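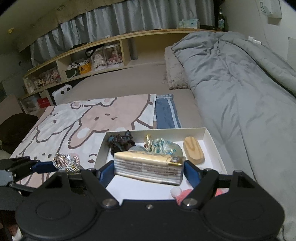 An open white box with a scrunchie and a wood-backed brush in it.

Section 4: Setting up your first Tesstead list

Okay, so you've got Tesstead installed and you've made your login. Now comes the bit I like best, which is telling it where your small stuff lives. I keep mine for drawers, boxes and the dreaded hall closet, and I'll walk you through it the way I do it at home.

1. Open the app and tap New Place. Give the place a name you'd say out loud. I started out with codes like B-14 and couldn't find a thing, so now mine say "white box" and "Flanagan shelf" (Flanagan is the cat, he sleeps on it).

2. Tap Add Item and type what the thing is. One or two words will do — "brush," "hair ties," "gift ribbon." You get 45 letters per name, spaces included.

3. Pick a group for it, or leave it on None. You can move things between groups later by holding your finger on the name.

4. Keep going until the whole place is in, then tap Save at the top right.

Caution: the back arrow does not save! I lost 74 entries that way in February, in one go, and had to make myself a sandwich before I could start over.

5. Go to Labels and choose your size. If you're using the Fastent clip-on tags, pick Narrow. For stick-on labels, pick Wide and run one test sheet on plain paper first.

6. Print, trim, and put the label on the short side of the box, where you can read it when boxes are stacked.

Note: a free list holds 300 items. That sounds like plenty, and then you do the craft supplies. Maricel Tolentino wrote to me about this and her fix is a good one: enter a bundle as one item ("ribbons, mixed") and use the Notes line for the rest.

Sharing a list

7. Open the list, tap Share, and type in the other person's email. They'll have to say yes before they see anything.

8. Choose View Only or Can Edit. I'd stick to View Only for kids.

Caution: anyone set to Can Edit can also delete the whole place, and there's no undo on the free version. Back up first, under Settings, then Export.

If your labels come out blank, close the app, turn the printer off and on, and try step 5 again. Still blank? Section 9 has Modupe Ugwu's printer fixes, which I last checked in August 2026.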